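Lorkthorpe Witness Recorder Kit

Everything you need to record a long spoken interview, in one padded case

We built the Lorkthorpe kit for people who collect firsthand accounts: local history groups, school archives, museums and anyone who sits down with an older neighbor and asks what they remember. It grew out of our own recording work on the Pirkance flood, where we had a drawer full of mismatched gear and a lot of good stories with a refrigerator humming behind them. We wanted one case you could pick up and take to somebody's kitchen, and we love how it came out!

What's in the case

Geston two-track recorder with color screen
Two clip-on microphones with foam covers
One tabletop microphone on a folding stand
Closed headphones
Memory card and a spare
Wall charger and a long USB cable
Printed card with setup steps and a blank consent form to copy

The recorder

The Geston has two big level dials on top, one for each voice, so a quiet speaker and a loud interviewer can be set separately. Press the red button once to check your levels and again to start. The screen dims after a minute but the red light stays on, and that's deliberate (people should always be able to tell when they're being recorded). It saves a new file every 30 minutes with no gap between them, so a long afternoon of talk never ends up as one giant file that won't open.

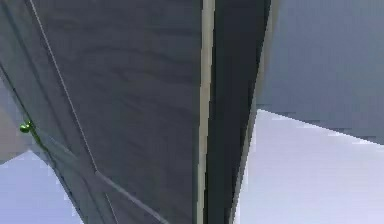
Specifications

Tracks: 2
File type: WAV, 24-bit
Battery: 3000 mAh, rechargeable
Storage: holds more than 151 hours on the supplied card
Clip microphone cable: 2000 mm
Case weight, full: 4 lb
Screen languages: English, Spanish, French

Getting a good recording

Sit closer than feels natural. Clip the microphone a hand's width below the chin and keep it clear of scarves and necklaces. Let the room run for a minute with everyone quiet before the first question, and you'll hear the clock, the fish tank, the neighbor's mower, all the things you can still do something about. And do wear the headphones, at least for the start.

When the story is a painful one, stop whenever the speaker wants to. The pause button holds your place in the same file, and it makes no beep.

Qin transcript software

Each kit includes a one-year license for Qin, which makes a rough typed draft you can correct while you listen. It runs on your own computer and sends nothing out over the internet. Place names and family names will need fixing by hand, but you can add them to a word list and Qin gets a good deal better after the first few interviews.

Loans and repairs

Archives can borrow a kit for four weeks before buying. Returned kits are checked and their cards wiped, so copy your files first. Spare clips, foam covers and cables are sold separately.

Page updated 2020-04-02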